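## Hand-held grippers: what I'd do before you print one

Everybody at the Sodbridge shared workshop seems to want a hand-held gripper this year. I was against it. Ignacio Lucero's write-up promised a build in one evening, and mine took most of September. It works well enough now, so these are my notes, with the claims I don't believe left out.

**Pivots.** Ream the holes by hand. Ignacio says a drill is fine. A drill gave me oval holes and jaws that wandered sideways.

**Pads.** Ribbed beats smooth, at least on the glossy stuff I tried. I still doubt anyone who says one pad handles everything. Glue a pad on with something you can peel, as the first one will go on crooked.

**Arms.** Cutouts in the broad arms save a bit of filament. Do they make the tool feel lighter? Yamila Escobar swears they do. I couldn't tell with my eyes shut.

**Practice spot.** Forget the fancy foam tray. A shallow cardboard box on a felt-like cloth costs nothing, and the walls show you fast whether your jaws are too wide.

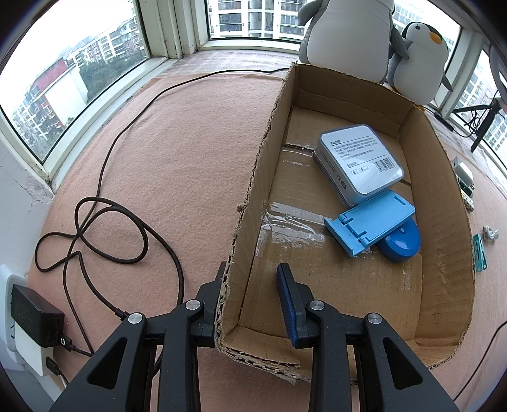

*One jaw inside the box, one outside. The blue phone stand is in there with a white case.*

Things I'd check on yours:

- Open and close it 20 times before you blame the pads.
- Try flat plastic as well as blocks. Blocks flatter any gripper.
- Press loose tape down flat on the box floor, or cut it out.
- Keep cables well clear of your elbow.

Pilar Yáñez claims hers has done 2000 squeezes without a loose pin. Maybe so. I check mine every 46 or so and there's usually one that wants a turn. I haven't tried thread locker yet; Jade says it attacks some plastics, so test it on a scrap first.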